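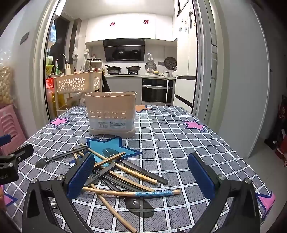 Zudmont Robotics Club – spring project talk
Speaker notes, Fumiko Nagano
23 August 2026

Slide 1. Title
Say hello, thank the hosts. I coach the club and teach the evening section. The students did the work in this talk. Two of them are in the second row and will take questions at the end.
Keep this under a minute.

Slide 2. What we set out to do
The task for the term was sorting utensils. Chopsticks and spoons start in a loose pile on a table. They have to end up in a utensil holder with separate compartments. No fixed starting layout.
We started in March. The club had done line followers and a ball launcher before this. Nothing with hands.
Mention that the students picked the task themselves from a list of four. The others were folding a towel, stacking cups and closing a zipper bag.

Slide 3. Why a pile of chopsticks is hard
They are thin and they roll. They cross over each other, so picking one up moves two more.
Spoons are a different problem. The see-through dark ones pick up reflections, and the bowl is much wider than the handle. Where you grab it matters. Grab near the bowl and the handle swings.
Ask the room: who would start with the spoons? Wait for hands. Most groups say spoons. Our students said chopsticks, and changed their minds after two weeks.

Slide 4. How we collected the demonstrations
Students work with hand-held grippers, one in each hand. Each run begins with a messy pile and ends when the last piece is in the holder or the student calls it off.
We kept 293 runs out of 412. The rest were dropped for one of these:
– a piece fell off the table
– a hand covered the view for most of the run
– someone stopped partway to talk
– the recording didn't save (most of these were in the first week)
Don't read the whole list. Pick the first and last.

Slide 5. Working at home
This was the biggest change from past years. The school lab closes at six and the students wanted more time, so we let them sign out a kit and work in kitchens and dining rooms.
A kit was two grippers, a charger, a holder and a cloth. We did not ask anyone to tidy the background. The stove, the fridge magnets and the shopping bags all stay in. If the model only works in a clean lab, we want to know that early.
The cloths were whatever the family had, or one from our box. Stars, stripes, a grid, plain. A bright pattern under a clear spoon gave the first model a lot of trouble, and we kept those runs on purpose.
Someone always asks about privacy. Every family signed a form, and students checked their own recordings before turning them in.

Slide 6. Gripper pads
The first pads were flat and hard. A chopstick lying flat on cloth would slide out sideways. The students tried softer ones and settled on a rounded pad.
Pass the three sample pads around here. Get them back before slide 9.
Tapered ends are still the worst case. The thick end is easier, so students learned to go for that one when they could reach it.

Slide 7. Results
Play the clip, 40 seconds, no sound.
The model clears chopsticks well when they lie apart. It still has trouble when three or more handles overlap. It sometimes picks up two at once and drops both in the same compartment. We count that as a miss if they don't match.
Say plainly that we tested on the Fehr arm in the lab only. We have not tried it in any of the homes yet.

Slide 8. What the students would change
These are in their words, from the exit sheet.
"Label the runs the same day. We forgot which ones were bad."
"Practice without recording first."
"Charge both grippers. Not one."
"More spoons."
I would add one of my own: agree on what counts as finished before the first run. We argued over it until week five – does a chopstick leaning on the rim count? We decided no.

Slide 9. Next term
Goal is 1,000 kept runs, with forks added. Two more schools are joining, Trorport and Mallumlow, and they will get the same kits.
We need adults who can help check recordings one evening a week. No coding needed. The sign-up sheet is by the door.

Slide 10. Questions
Hand over to the students. Repeat each question into the mic.
If asked about cost, say the parts list is on the handout.
If we run short, skip slide 6 and let people look at the pads after.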